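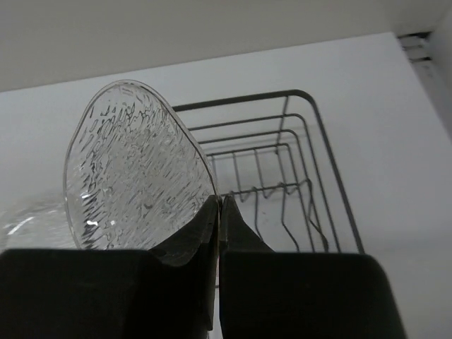

Tistville Community Kitchen
Glassware and Drying Area — Inspection Checklist
Inspected by: Jiahui Ren
Date: January 29, 2020

1. Glass plates and dishes free of chips along the rim
Satisfactory. Rims are to be checked by eye under good light, then with a gloved finger.

2. Patterned glass clean in the grooves
Needs attention. Residue was found in the ripple pattern on two plates. Both were returned to the sink and passed on second washing.

3. Wire dish rack stable and free of rust
Satisfactory. The rack must stay at least 30 cm from the stove.

4. Rack not overloaded
Satisfactory. Glass is not to be stacked flat while drying.

5. White tabletop clean and dry before use
Needs attention. Water had collected under the rack at the time of the visit — a drip tray is to be supplied by Ronov.

6. Broken glass container labelled and lidded
Not met. The label has worn off. Replace before the next booking.

7. Cut-resistant gloves available
Satisfactory. Two pairs, stored in the top drawer.

Overall result: Pass with conditions. Items 2, 5 and 6 will be reviewed at the October inspection.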